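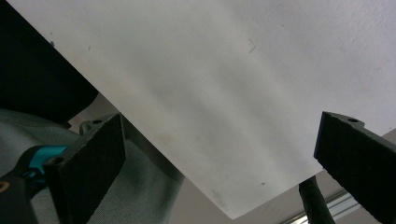
A Monday at the Yatsenko Lab Open Afternoon, Geltasdale

Posted in: Visits and Outings

I had been meaning to get over to Geltasdale ever since the spring newsletter mentioned that the Yatsenko Lab was going to open its doors for an afternoon in September, and I very nearly missed it, having put it in the calendar for the week after. A phone call from my sister (who reads newsletters properly) set me straight, and so I found myself on the 905 bus with a cheese roll and a notebook, going rather slowly through Trultton because of the roadworks by the library. If you are thinking of going to the next one, get off at the stop after the swimming baths and walk back down the hill. The stop that has the university's name on it leaves you on the wrong side of the ring road and there is no crossing for quite a way.

Doors were at 2 in the afternoon. We were given a sticky badge and a cup of tea, and then split into small groups, which I was glad of, as I was on a tour of a bottling plant last year where you couldn't hear a word past the third row. My group had a retired maths teacher, a couple with a teenage son who plainly wanted to be left there for good, and a man from a packaging firm who asked all the useful questions about money.

Our guide was Marichka Kostiuk, a researcher on the project they call Cikesa. I asked what it stood for and she said it doesn't stand for anything, it was the name of a folder on somebody's computer and by the time they had to fill in a form it was too late to change it. I liked her very much from that moment.

What Cikesa is for

I'll try to put this the way she put it to us. Suppose you want a robot with two arms to do an ordinary handling job, such as picking a small block up off a surface with one hand and passing it across to the other. You could write down every movement, and for a car factory that works well enough, where the parts arrive in the same place every time. In a kitchen or a stockroom nothing is ever in the same place. So the approach for some years now has been to let the machine learn from examples, hundreds of them, of the job being done properly.

The trouble is where those examples come from. The usual way is to have a person steer the real robot from a distance while everything is recorded. Marichka has done a great deal of this and described it as trying to butter toast while wearing oven gloves and looking in a mirror. It is slow, it is tiring, and the robot is tied up the entire time, and if the department has one robot and five people wanting it you can imagine the booking sheet.

Cikesa goes about it the other way. The person holds the robot's hands. There are two of them, one for each of yours, black things with a pair of fingers at the end, and you simply do the job with them yourself, down on the work surface, at more or less the speed you would do it anyway. Cameras on the grippers record what the fingers are up to, and another one looks on from head height. The recordings go off to be cleaned up and the learning is done from those, with no robot in the room at all. Only at the very end do they bolt matching grippers on to the arms next door and see what it has picked up.

None of this is brand new, she was careful to say. Other groups have been using hand-held grippers for some time and Cikesa borrows freely. What they have been working on is one particular question, which I'll come to, and which was much more interesting than I had expected when I sat down with my tea.

In the recording room

We took our coats off and filed through. I had pictured something very white and hushed, I suppose from television, and it was much more like the back room of the radio repair shop my uncle used to have, with cables everywhere, computer towers on the floor, and a wheeled stool that the teenage son sat down on immediately and was asked to get off. The work is done down low, at a white board with metal rails beside it, and whoever is recording gets down there with it. I can report that kneeling was harder on some of us than on others. 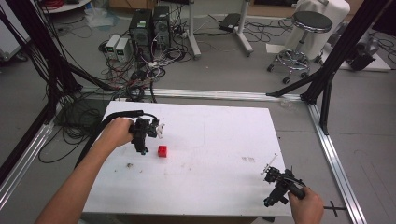
A gripper in each hand at the white board, with the little red cube between them.

The task that day was the one with the red cube. You pick it up on the left, bring the two grippers together, let the right one take it, and set it down again on the other side. Marichka went through it for us several times over and made it look like nothing. She talks while she does it, too, which apparently you are supposed to be able to do. If a person has to concentrate so hard that they can't chat, she said, they are moving in an odd way and the recordings will be odd as well.

Then we were each allowed a turn. I am sorry to say that I dropped the cube straight away, and then did it again. The grippers are lighter than they look and the fingers close when you squeeze, that part is simple, but your own wrist keeps wanting to do what it does when you are holding a thing in your bare fingers and the gripper sticks out a good way further than you think. The maths teacher was splendid at it. She put it down to years of marionettes, and we none of us knew whether to believe her.

I asked what happens to the dropped ones, thinking they would be thrown away. They keep them! They are labelled and put to one side, and some of them are used, because a recording of somebody fumbling a cube and then getting it back is worth having. A robot that has only ever seen perfect handovers has no idea what to do when one goes wrong. This seemed to me very sensible, and it cheered me up about my own contribution.

The question about the cameras

So, the particular question. When you watch somebody pass a block from hand to hand, you are seeing it from your own head, from up above. You can tell where both hands are and where they are going. What you often can't see is whether the fingers have really got hold, as the hand itself is in the way. The cameras on the grippers have the opposite problem. They are right up close and travel with the fingers, so they see the gap and whatever is in it extremely well, and everything else comes and goes. Turn the wrist over and the view is all wall, or somebody's sleeve. 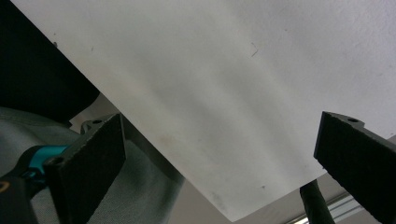 A gripper camera's view, with a white sheet across the fingers and a fold or two of grey-green cloth behind.

Marichka's question was how much each of those views is worth, and whether you need them all. It matters more than it sounds. The camera at head height is the awkward one to carry over to a robot, she told us, as people bob about and lean in and are all of different heights, and a robot's camera sits on a pole and stays put. If you could manage without it, life would be a good deal easier, and people could make recordings at home or at work with nothing but the two grippers.

They trained the same system in two ways from the same set of recordings, once with all the cameras and once with only the ones on the grippers, and then gave each of them 50 goes at the cube handover on the real arms. With everything switched on it managed all but a handful. With the gripper cameras alone it managed 40. I thought that was a sad drop, and said so, and she said no, she had been delighted, she had been expecting it to be much worse. Nearly all the failures came at the same moment, when the two grippers have to find each other. Up to then each hand is minding its own business, and for the actual grasping the close views did every bit as well.

What they are trying now is to give each gripper some sense of where the other one is without the camera overhead. One way is simply to tell people to turn their wrists inward a little sooner so that the grippers come into each other's view. She was a bit embarrassed about this one, as it means asking people to move slightly unnaturally, which is what the whole business was meant to avoid. The other is cleverer and has to do with working out position from how the picture shifts as the hand moves, and there I'm afraid my notes turn into arrows.

The packaging man asked when he could have one. She told him, very kindly, that a cube on a white board is a long way from his packing line, and that the system had not yet been tried with anything floppy, shiny or see-through. He said that was everything he sold.

Next door

We did see the arms move, at the end, through a glass panel. It did the handover, then did it again, then reached for the cube a third time and stopped just short of it and stayed there, and a student went in and pressed something. I rather enjoyed that. I have been to demonstrations where all you get is the one polished run, and you come away not knowing any more than you would from a film of it.

Practical bits, for anybody tempted. It is free, but you need to put your name down with the front office, and the groups fill up quickly. There is step-free access from the car park side only. The tea is in the ground-floor foyer and the biscuits had gone by the time the second group came back. Wear trousers you don't mind kneeling in, if you want a proper go. They let children hold the grippers as long as there is a grown-up with them, and the teenage son got four turns by hanging back and joining the end of the queue again.

I bought a rather good marmalade from the shop opposite the baths while I was waiting for the bus home, which was late, and wrote most of this on the way back through Trultton. My sister wants to come to the next one. I have told her she is in charge of the calendar.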